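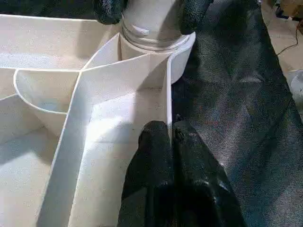 Progress report, Keturden parts store

Well, we're further on than I dared hope when I last wrote! The old store at Cludport was built in 1910 and still felt like it - one long room, one window and shelves that sagged if you looked at them. Your grant has paid for new shelving down both sides, and the last 5 bays went up just before the holiday.

The big job has been sorting. Everything used to live in biscuit tins, so if you wanted a pipe fitting you tipped out the lot and hoped. Now the small plumbing bits are going into divided trays, the white plastic sort, and I'm a complete convert. I had my doubts about the curved walls between sections (I thought they'd waste space) but you can get your fingers in and scoop things out, which you can't do in a square corner. The pale colour helps too on a dark afternoon.

So far we've filled 90 trays out of the 112 we ordered from Çetinkaya. The rest are waiting for labels. I've had two goes at the labels already - the first lot peeled off in the cold, and on the second I'd put elbows where the tees should be, so that's my own fault.

Money is fine. We underspent on shelving and went a bit over on lighting, and I'd like to move the difference across if you're happy with that. The Divbridge branch has asked to borrow our layout and I've said yes.

Still to do: the labels, a proper step stool, and the heap of odd valves under the window, which I keep walking past. I expect to have the whole store open by April and will send the receipts separately.

12/25/25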